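Revision 2, Apr 14, 2026. Replaces the sheet packed with units shipped before September.

## 4. Setting up the Cendus label printer

This section covers paper loading, alignment and the first print on the Prernau Cendus. Complete section 3 (power and cable) before starting.

**Caution:** The print head stays hot after use. Switch the printer off and let it cool before opening the cover.

### 4.1 Loading the roll

1. Press both side latches and raise the cover until it locks.
2. Slide the roll guides fully apart.
3. Place the roll between the guides with the printable side facing up. The paper must feed from the top of the roll.
4. Close the guides until they touch the roll. Do not squeeze it. Tight guides cause skewed labels and early motor wear.
5. Pull the paper forward past the tear bar and close the cover. Both latches must click.

**Note:** The maximum roll width is 88 mm. Narrower rolls can be used if the guides are reset each time.

Produce labels and other display tags should be printed on coated stock. Uncoated stock smears when handled.

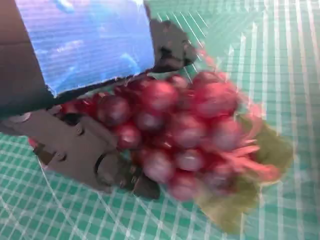
### 4.2 Aligning the labels

1. Switch the printer on and wait for a steady green light.
2. Hold FEED for two seconds, then release. The printer advances the paper and measures the gap between labels.
3. Check that the paper stops with a gap at the tear bar. If it stops short, repeat step 2.
4. Open the Cendus utility and select **Media > Stored Size**. Confirm that the length shown matches the roll packaging.
5. Set scale to 100 percent. Any other value shifts the barcode and can make it unreadable.

**Caution:** Do not pull paper backward through the closed printer. Raise the cover first.

### 4.3 First print

1. Select **Tools > Test Label** and print one copy.
2. Compare the border on all four sides. An uneven border on the left or right means the guides are loose.
3. If the print is pale, raise the darkness setting one step and print again. Use the lowest setting that scans reliably.
4. Apply the label to a clean, dry surface. Labels on glossy plastic wrap should be pressed flat from the center outward, away from folds.
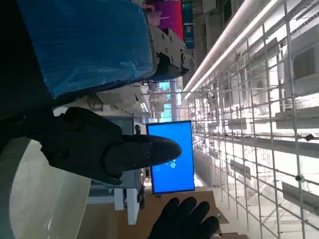 Zwane, at the Jandthorpe site, reports that the alignment in 4.2 is lost if the printer is unplugged before it is switched off, and asks that step 2 be repeated after every power cut. The stored size is kept, but the gap position is not. Repeat 4.2, steps 2 and 3, before printing the next batch.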